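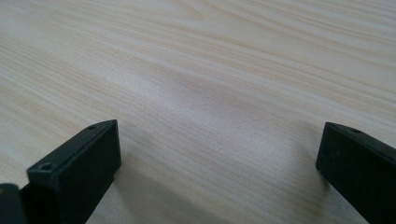 24 December 2020

Cornberg ward model, run 37. Office heating is on the holiday setting, so typing in gloves. Forgive the spelling.

Picked up where Kianoush left off. The question from the county is still the same one: if Clarnedeck gets its wish and becomes its own municipality, what happens to the council seats left behind, and who pays for the roads in between? Both sides have sent us their own map. The two maps agree on the river.

Loaded the August voter file again, all 155 precincts this time. The earlier runs were dropping the ones with a slash in the name, which explains why the lakeshore kept voting like a parking lot. Fixed in the import script, with a comment in capitals so that I don't "clean it up" again in spring.

Results with the slash precincts back in:

Equal population, no other rule: Clarnedeck leaves with a tidy set of wards and Cornberg keeps one shaped like a dropped scarf. Legal, as far as I can tell. I would not want to knock on doors in it.

Keep townships whole: better shapes, but the spread between largest and smallest ward goes over our limit. Kianoush thinks the limit is too strict. Kianoush also wrote the limit.

Dekker map (the one the separation people like): passes everything on paper. It does put the landfill in Cornberg and the road to the landfill in Clarnedeck. Flagged it in yellow. I'm sure it is an oversight.

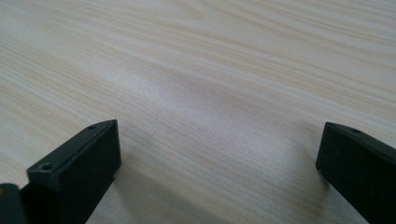
Table, pale wood grain.

Money side. Took the shared road fund and split it three ways: by head, by road miles, by property value. By head, Cornberg wins. By road miles, Clarnedeck wins. By property value they both lose to the golf course. Each town's letter says its preferred formula is "the only fair basis," so the word fair is now banned from our draft and I've replaced it with "per capita" or "per mile" wherever it turned up. The draft reads much worse and says more.

Ran the mixed formula too, 30 percent miles and the rest heads. Small change for most places. The hill precincts still come out short, and they were short before anyone thought of separating, so that wants its own paragraph and not a footnote. Kianoush, could you write it? You are angrier about it than I am and it helps.

Adeo export: still cuts ward names at the first comma. Not fixing this before the break. Use the plain table. 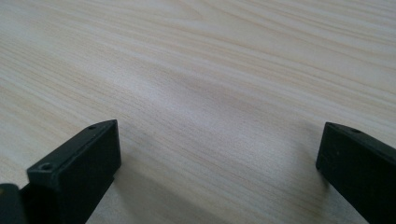
The tabletop again, grain and some sheen.

Checks done: totals match the file. Seed written on the whiteboard and in the run folder. Stopped the long simulation at 90 maps, since it had begun offering me the scarf ward in mirror image.

Not done: school district overlay. Water board boundaries, which appear to follow a fence that somebody remembered. Reply to the clerk, who wants to know if we "recommend" separation. We do not recommend. Draft a kinder way of saying so.

Next run: townships whole, looser limit, landfill and landfill road locked together. Name it 38 and please not "final."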